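Saritz tall air purifier: three months on

I bought this one in September after Hamdia Yimer, who lives across the landing, kept telling me how much less dusty her bedroom had got. I held out for ages (the price is silly) but the spare room gets stuffy and I'd run out of excuses. It cost me £287 from Denidero, and it's lived by the pleated curtains ever since.

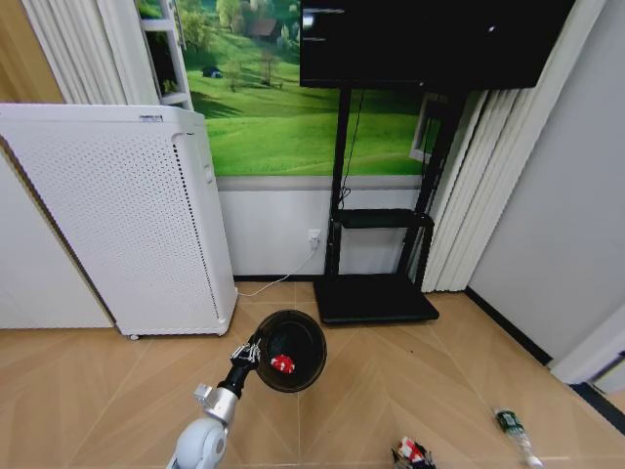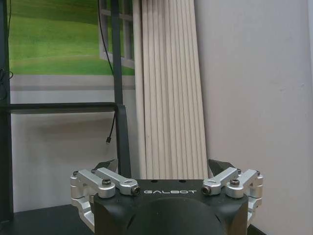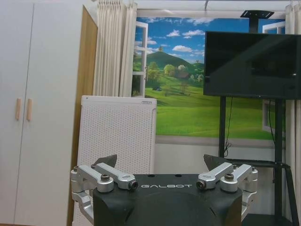

The room with the cream curtains; the purifier is the tall white box with all the little holes, in the first and last photos.

So, looks first. It's a big plain thing and I was worried it would take over, but white on a white wall with pale curtains next to it, you stop noticing it within a week. The perforated panels are lovely from across the room and a pain close up. Fluff sits in the holes and a cloth just drags it along. I use the soft brush from the hoover and go over it every couple of weeks.

The casters are the best bit! I'd have put up with a lot for those. My floor is pale herringbone and I was sure I'd find tracks in it, but I've rolled the purifier out and back more times than I can remember and haven't found a mark yet. Keep an eye on the cable though. Mine's thin and white and runs over the floor to the socket, and I have caught it under a wheel twice – no harm done, but I'd have liked a hook or a clip on the back to wind the spare length round.

Noise is fine on low. I can read in there with it going. On high it's more like a fan heater and I tend to shut the door and leave it to it.

Does it work? I think so. The wardrobe tops need dusting less often, and the room doesn't have that shut-up smell when I go in first thing. Lemlem Jemal stayed over with her hay fever and slept right through, which she says never happens at ours.

Grumbles: the replacement filter is £31, and Denidero were out of stock when I looked, so I ordered from Trultgate and waited nearly a fortnight. The instruction booklet is 116 pages, most of them in languages I can't read, and the bit about resetting the filter light is buried near the back. Hold the button down until it beeps, that's all it is.

I did look at the Ivanyshyn as well. Smaller and very smart, but £492 and no wheels, so no thanks.

Four stars from me. It'd be five with somewhere to put the cable.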